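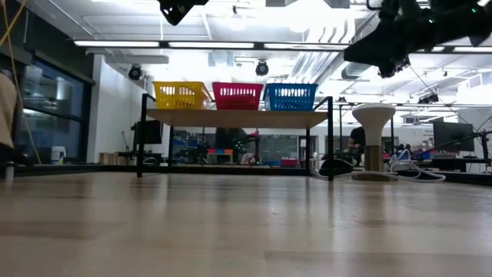 Trois corbeilles en plastique, jaune, rouge et bleue, posées sur une étagère.

Un capteur dans la sonde urinaire pour prévenir son obstruction

Une équipe de l'Institut Väisänen a mis au point un capteur souple qui détecte les premiers dépôts minéraux à l'intérieur d'une sonde urinaire, plusieurs heures avant que l'écoulement ne soit bloqué. Le dispositif, développé avec la société Dellex, a été testé sur un modèle de vessie en laboratoire. Une première étude chez des patients doit commencer en juin.

Les personnes qui portent une sonde à demeure pendant des semaines ou des mois connaissent bien ce problème. Certaines bactéries, en particulier Proteus mirabilis, produisent une enzyme qui décompose l'urée et rend l'urine plus alcaline. Des cristaux de phosphate se forment alors sur la paroi de la sonde et se mêlent au biofilm bactérien. Le canal se rétrécit peu à peu. Quand il se ferme, l'urine reste dans la vessie ou s'écoule autour de la sonde, et l'infection peut remonter vers les reins.

Aujourd'hui, la sonde est en général changée à date fixe, ou bien en urgence quand elle ne coule plus. La première solution impose à certains patients des changements dont ils n'avaient pas besoin. La seconde se produit souvent la nuit ou à domicile, où il est difficile de trouver rapidement un soignant.

« Nous ne cherchions pas à supprimer les cristaux, beaucoup d'équipes y travaillent déjà avec des revêtements », explique So-yul Ki, qui dirige le projet. « Nous voulions donner à l'infirmière une information simple : cette sonde tiendra encore, ou elle doit être changée demain. »

Le capteur se compose de deux électrodes très fines, imprimées sur un film de polymère et placées près de l'extrémité qui se trouve dans la vessie. Il mesure l'impédance électrique, c'est-à-dire la résistance que le milieu oppose à un faible courant alternatif. L'urine conduit bien le courant, alors que la couche de cristaux le conduit mal. Quand les dépôts s'épaississent, la valeur mesurée augmente selon une courbe que les chercheurs ont appris à reconnaître. Un petit boîtier, fixé sur le raccord de la poche de recueil, lit le signal et transmet une alerte.

La principale difficulté a été de distinguer les cristaux des autres changements. La concentration de l'urine varie beaucoup au cours d'une journée, selon ce que le patient a bu, et les premières versions du capteur donnaient trop de fausses alertes. L'équipe a donc ajouté une mesure à une deuxième fréquence, qui sert de référence.

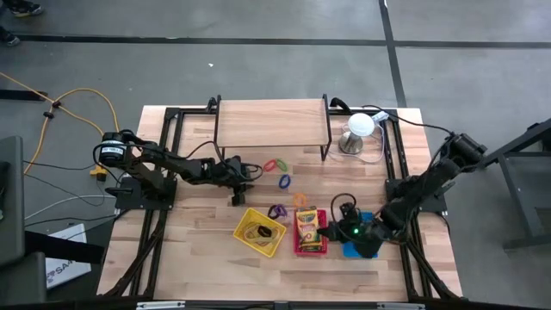
Deux bras robotisés noirs, montés de chaque côté d'une table en bois clair.

Pour régler le seuil d'alerte, les chercheurs ont enregistré 1334 heures de mesures sur des sondes placées dans des vessies artificielles, alimentées avec de l'urine synthétique et infectées volontairement. Dans ces conditions, l'alerte a précédé l'obstruction complète de 22 heures en moyenne. Les sondes du groupe témoin, sans bactéries, n'ont déclenché aucune alerte pendant la durée des essais.

Ces résultats demandent encore de la prudence. Une vessie en verre ne bouge pas, elle ne contient ni sang ni mucus, et son débit est constant. Chez une personne qui se lève, qui se couche ou qui tousse, le signal sera certainement moins régulier. So-yul Ki reconnaît également que le modèle utilise une seule espèce de bactérie, tandis que les patients sondés depuis longtemps en portent souvent plusieurs.

La question du coût n'est pas résolue non plus. Dellex, qui fabrique les électrodes, indique que le film peut être intégré à une sonde en silicone ordinaire sans modifier son diamètre extérieur. L'entreprise n'a pas communiqué de prix. Le boîtier est réutilisable et peut envoyer, selon le fabricant, 3000 relevés avant d'être rechargé.

L'étude clinique sera conduite à l'hôpital Belton, dans le service d'urologie et auprès de patients suivis à domicile. Dans cette première phase, les soignants ne recevront pas les alertes. Les sondes seront changées selon le calendrier habituel, puis ouvertes au laboratoire pour comparer l'épaisseur des dépôts avec les valeurs enregistrées. L'hôpital prévoit d'analyser 800 sondes au total.

Si les deux mesures concordent, une seconde phase permettra de changer la sonde en fonction du signal. Les chercheurs compareront alors le nombre d'interventions en urgence et le nombre d'infections entre les deux méthodes. Le comité d'éthique de l'hôpital n'a pas encore examiné cette partie du protocole.

L'équipe étudie aussi l'emploi du même principe pour d'autres dispositifs qui se bouchent, comme les endoprothèses urétérales. Celles-ci sont placées entièrement dans le corps, et le signal devrait donc être transmis sans fil. Un prototype est en préparation dans le cadre du programme Vindico, qui finance le projet depuis son début.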